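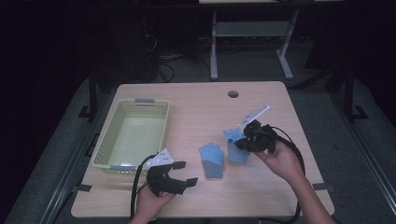 According to a review we have decided to be proud of, Urano is the slowest driving school in the county, possibly in the country, and the reviewer would have given us one more star if we had let her on the highway before the leaves came down. She passed, by the way. She left that out of the review, but we were there.

Urano Driving School
About Us

We teach adults to drive. We do not take teenagers, who learn quickly and are frightened of nothing, and who are well served by every other school in town. Our students are people who got through a good part of their lives on buses, bicycles, spouses and excuses, and then moved somewhere with no bus. A few had a license once and let it go. Several have one in their wallet right now and have not touched a steering wheel in years, and would like the matter handled quietly.

Our oldest student to date started at 86. The family had concerns. The examiner had none.

How we got here

The school opened one September in the back half of what used to be Trotar, a shoe store, on Adjei Street. The Trotar sign is still up over the side door, partly because it is bolted through the brick and partly because the landlord likes it. We get people coming in for insoles. We have started keeping insoles.

Before that, we worked for a bigger school, which will not be named because they are still across the river and still send us people. Lessons there were sold by the block, and at the end of the block you took the test whether or not you could turn left. Plenty of students could not turn left. They planned their whole lives in right turns, and one of them told us it added only a few minutes to the trip to work. We thought there might be room for a school that stayed on left turns until they were done.

The cars

We have two, both automatic, both beige. People ask about the beige. It is a very calming color and it was also what the dealer had. Each has a second brake on the instructor's side, and we will tell you when we have used it, since students who find out later tend to take it badly.

There is a sign on the roof that says STUDENT DRIVER. You may not ask us to take it off. Everybody asks us to take it off. The sign buys you a good deal of patience from other drivers, and on the rare occasions when it buys you a horn instead, the person honking would have honked at a hearse. 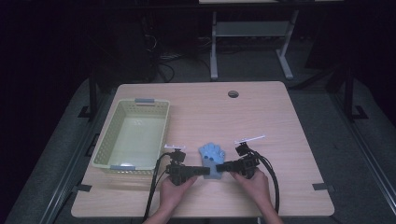
The parking lot comes first, and for longer than you expect. We rent the far side of the lot behind the old grocery on weekday mornings, and you will go forward, stop, go backward and stop there until you are bored. Bored is what we are after. A bored driver has attention left over for the other cars. When you start telling us about your kitchen remodel while backing into a space, we move you to the side streets, and we do not announce it. You will just find that we have left the lot.

After side streets come the wide roads, the traffic circle by the hospital (two visits minimum, bring water), and finally the highway. The highway is easier than the traffic circle. You won't believe that until you have done both.

What it costs

A lesson is an hour and a half and the price is on the Rates page. Most people need up to 16 lessons. If you need more, you need more, and the later ones are cheaper, which our accountant has described in terms we can't put on a family website. There is a deposit of $300 when you sign up. You get it back on the day you pass, and you also get it back if you quit, provided you come in and tell us in person. We have talked a fair number of people out of quitting this way, usually over bad coffee.

Booking goes through a system called Ika. Ika will text you the night before your lesson and again an hour before, and it signs off with a cheerful little message about the open road that we have tried several times to delete. Please do not reply to Ika. It can't read, and we don't see what you wrote. Call the desk.

Things we don't do

We don't shout. We don't teach your husband to teach you. We don't do parallel parking in one lesson as a favor the day before the test, although we get a call about it nearly every week. We don't drive you home from the lesson if the lesson went badly; you drive home, and it generally goes better than the lesson did.

We don't offer gift certificates anymore. They were mostly bought for people who had not asked to learn to drive, and those were long mornings.

Written test

There is a classroom session for the written part on the first evening of each month, in the front room. It covers signs, right of way and the four-way stop, a subject on which every adult holds a firm opinion and almost none of them match. Expect some debate. Bring the state handbook, the current one. The one in your glove compartment belongs to an earlier civilization.

Finding us

Adjei Street, side door, under the shoe sign. There is street parking in front, which our students are welcome to attempt when they feel ready. The bus stops at the corner, and most people arrive on it the first time.

The desk is staffed mornings and early evenings. In the afternoon we are all out in the cars and the phone rings in an empty building. Leave a message and speak slowly.

Page last updated 22/01/2026. The road test office has moved again, so check your letter for the address before you leave the house.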